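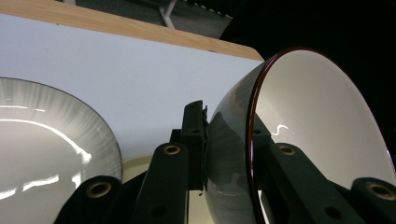
White bowl, dark reddish-brown band at the rim

Subject: Re: [supperlist] Rice for a crowd

Dear all, and especially Pui-shan,

Pui-shan Ho wrote:
> We have 21 coming in August and I have never cooked rice for
> more than six. Do I just multiply the water? My pot is not big,
> and last time the bottom scorched.

Please don't just multiply it! I did that my first year on this list and served something close to wallpaper paste, and everyone was so kind that I made it again the next month. A wide pot loses more steam than a small one, but a deep pot full of rice loses hardly any, so I go by the knuckle and then hold back a splash. For your crowd I would do it in two batches, lid on, and let each one sit 10 minutes off the heat before you touch it - I know it's hard to wait.

If you'd like to skip the stove altogether, Yaa Fiadzo bakes hers in a covered dish at 400 and it has never once scorched on her. She uses boiling water and a good lump of butter, bless her. 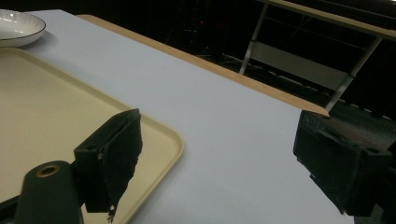 Plate and cream tray on the white table

Shuk-fan, are you still bringing the pickled greens? And does anybody have the longer recipe that Ngan-ling Chiu sent around last spring, the one with the dried shrimp? I've looked through all my mail and can't find it.

Love to everyone,
Ngan-ling Peng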